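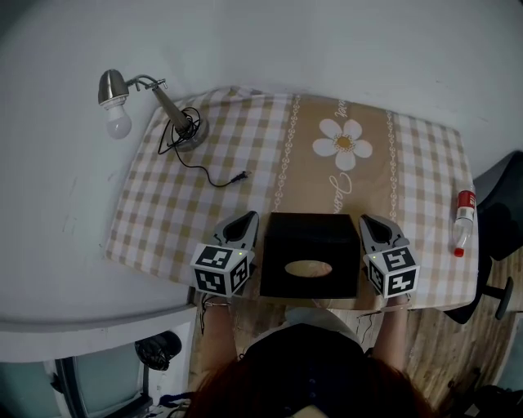 A toalha aos quadrados, com a margarida ao centro.

Olá outra vez! Escrevo-vos com as botas ainda cheias de areia preta, porque voltei da Nava e não resisti a contar tudo enquanto está fresco. Para quem chegou há pouco a esta newsletter: a Nava é aquela ilha pequenina de que já falei em julho, a que quase toda a gente vê só do convés do ferry, a caminho de outro sítio qualquer.

Desta vez fui por causa do trilho do Derari, que reabriu depois do inverno dos deslizamentos. São 468 metros de desnível até ao miradouro e eu, que me achava em forma, parei mais vezes do que quero confessar (a Maite Calvo, que subiu comigo, foi simpática e fingiu que estava a fotografar líquenes). A primeira parte vai entre muros de pedra e figueiras, depois o caminho abre-se e começa a cinza solta, daquela em que se dá um passo e se escorrega meio. Levem bastões, a sério!

Lá em cima percebe-se finalmente o desenho da costa. A escoada antiga entrou pelo mar e deixou duas pontas de lava com uma enseada no meio, a praia de Govardale, que não aparece em metade dos mapas. O Crisóforo Bautista, que nasceu ali ao lado e guia caminhadas há anos, contou-nos que o areal muda de sítio conforme as tempestades: há anos em que se estende por 600 metros e outros em que sobra uma língua de calhau onde mal cabe um barco. Apanhámo-la num ano bom. Água gelada, claro, mas entrei na mesma.

Umas notas práticas, que sei que me vão perguntar. O ferry da Hivlow faz 2 viagens por dia e a da manhã sai às oito, por isso durmam perto do porto. O trilho é gratuito, mas só deixam subir 800 pessoas por semana e convém reservar com antecedência no posto de turismo. Não há água pelo caminho. E a descida para Govardale só se faz com a maré a vazar, perguntem sempre antes de se meterem por ali abaixo.

Na próxima edição conto-vos da noite no farol e do vento que quase me levou a tenda. Se já andaram pela Nava, respondam a este e-mail com os vossos cantinhos preferidos, que eu leio tudo!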